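縫い目の値段

クレランデールの縫製学校に願書を出したとき、私はてっきりカーテンの話だと思っていた。受講料は3,000クローネ、定員15名、道具は貸与。案内にはそれしか書いていない。

初日の水曜、ルンドグレン式の結び方を習った。糸を二度くぐらせ、引き、また反対にくぐらせる。講師は私の手元をのぞきこみ、「それは靴ひもですね」と言った。褒め言葉かと思って礼を述べたら、ため息が返ってきた。

二週目にはバナナの皮を縫った。私の作品は夕方までに黒くなり、隣の席の人が悼むような顔で新聞紙に包んでくれた。母には電話で、裾上げは順調だと伝えてある。

29歳にもなって針に糸を通すのに8分かかる人間が、どうして最後まで残ったのかは分からない。たぶん講師が名簿をなくしたのだろう。修了の日に渡されたのは、証書の代わりに薄い冊子が一冊。祖母の形見の裁縫箱にしまった。カーテンは最後まで出てこなかった。

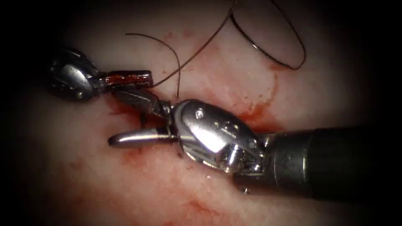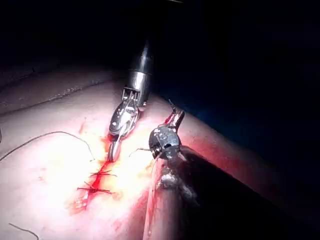
曲がった針と糸、傷口と二つの縫い目。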